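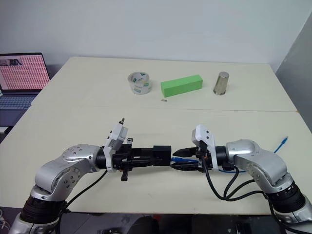 I keep hearing that I should get up at 5. My brother-in-law does it, half the people I follow do it, and in February a friend lent me a book by Tormod Midtbø, who apparently does it in the dark, in Norway, with a smile on his face. So I tried it for 29 days. I meant to do 30 but I had a cold.

The claim is that you gain two hours. I'd like somebody to show me where they come from. I went to bed at nine instead of eleven, so by my math I moved two hours from one end of the day to the other and lost the part where my wife and I watch TV.

Then there's the stuff you're supposed to do with the time. Midtbø wants journaling, stretching and a glass of warm water with lemon. I wrote in the journal for 6 days. Most of the entries say I'm tired. I also paid for an app called Prilex that scores your morning out of a hundred, and my best score came on a day I forgot to open it until lunch, so make of that what you will.

What bugs me is how the evidence gets picked. Every chapter has a rich person who gets up early. Bakers get up early too, and so do night nurses' kids, and I don't see them in the book. Maybe rich people can get up at any hour they like because someone else is packing the lunches.

I'll give it this much: the street is quiet then, and I got the gutters looked at before work once. My neighbor Vija was not thrilled about the ladder.

I'm back to getting up at seven. Prilex is still charging me, and the cancel button goes to a page asking whether I've tried going to bed earlier.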